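# About Flukameo

We started Flukameo in a rented room over a tile shop in May, with one arm, a borrowed desk and a planner that took 14 seconds to decide how to pick up a spoon. We've grown to six people since then (and moved downstairs, which our backs are grateful for), but the work is still much the same: we write the software that sits between what a robot sees and what it does next.

Most of our days go into Vanton, our grasp planner. It takes the view from the wrist, guesses at the shape and lie of whatever is on the table, and hands the controller a short list of ways in, best one first. Cups are our favorite thing to argue over. An upright cup is friendly enough, but tip it on its side, leave a straw in it, and suddenly you have a round thing that would love to roll and a thin thing that perception would love to ignore! We keep a set of 278 awkward tabletop setups like that, and every release has to get through all of them before it goes out.

Then there's Mestness, our replay tool, which we built for ourselves and which customers kept asking for until we gave in. It lines up the wrist view, the plan and the joint commands on one timeline, so you can scrub back to the moment a grasp was chosen and see what the planner believed. Roughly 600 runs a week go through it here.

Come and visit if you're nearby, we do love showing people around.

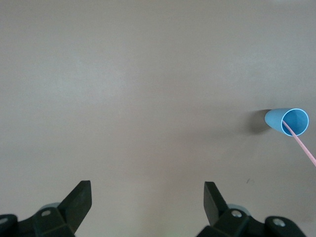

One early customer wrote back that Mestness was the first tool to show them their planner was fine and their calibration wasn't, and could we please add a dark mode.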